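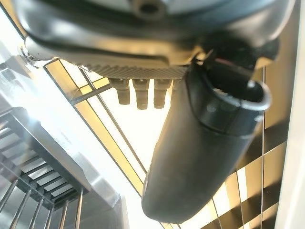 Yellow light makes everybody look sick and you should paint the walls grey to calm it, was the first reply I received when I wrote that I would like to keep the golden panels. I thank you for the advice. I am keeping them, and this thread is about how I try to live and work under such a light.

The room is in the old Arstead building, second floor, and I have the use of it since August. Before this I worked in a basement with one small lamp, so you can imagine I am still a little bit in love with the brightness.

First lesson: you cannot choose a colour in this room. I painted three test squares of white on the wall by the door. In the morning they were three whites. At two in the afternoon they were all the same butter. I carried the lids out to the hallway to decide.

I took the one called Datar 961 in the end. It is a white with a small drop of grey in it. The yellow sits on it very softly and it does not turn green in the corners, as my cheaper white did.

Second lesson is about the strong side. The golden part is gentle for the eyes, but the left side comes in almost pure white and it erases everything near it. I had my table there for 6 weeks. I do not know why I was so stubborn. I had headaches and I blamed the coffee.

Now the table stands with its short end to the light. My neighbour down the hall had told me this in the first week and I did not listen.

Many people asked about blinds. I bought 2 roller blinds from Grorora, the plain linen colour. They are good but not wonderful. The chain is too short for me, I must stand on the step stool, and one of them rolls up crooked if I am in a hurry.

With the blinds half down the dark lines of the grid still fall over the floor in long diagonals. I like this very much. I did not wish to lose it, so I never close them fully - only when I must look at a screen for a long time.

Cleaning. The thin dark bars collect dust on their upper edge and with the sun behind them you see every grain. I use an old paintbrush, the wide soft one, dry. Then a cloth with warm water and one drop of dish soap. I do not use vinegar on the yellow panels because I am not sure what was put on them in the past, and I prefer not to discover it.

The whole grid takes me 40 minutes if I don't stop. I always stop.

Somebody wrote that the panels must be replaced with clear ones for "true" light. I asked the building office about it, more from curiosity. They sent me a form with four pages. I have put the form in a drawer.

For sorting small things by colour I have a daylight bulb in a clamp lamp from Boateng's hardware, and I switch it on also at noon. It looks foolish, a lamp in a room so bright. But last month I mixed navy and black thread in the same tin and had to sort it all again at home, so now the lamp is on.

The plants, since you ask each time: the fern did not like the bright side and lost half of its leaves. It is now on the bookshelf and is offended but alive. The jade plant likes it anywhere.

Small correction to a post from the winter. I wrote that the room is warm because of the sun. The hydro bill came and I must say the room was warm because of the heater. The sun helps in the afternoon, if there is no cloud. I am sorry to the person who has chosen a room on my recommendation.

What is still to do: a longer chain for the blinds, a second coat behind the shelf where I was lazy, and felt pads below the table so I can turn it in summer. The light will come in higher then and I expect I will have to learn the room again.

If somebody has a linen blind which rolls straight, please tell me what you did with the bracket. I have already tried a folded piece of cardboard on the left side. It helped for one week.

Threads > Rooms and light > The yellow room

March 10, 2022

Search posts Type a word Go

More from this author
- Washing old curtains without a tub
- The step stool I repaired two times
- Datar white or Datar grey, in a north hallway
- Thread, buttons and where I store them
- What was in the Arstead cupboard when I opened it
- A fern, before the bright side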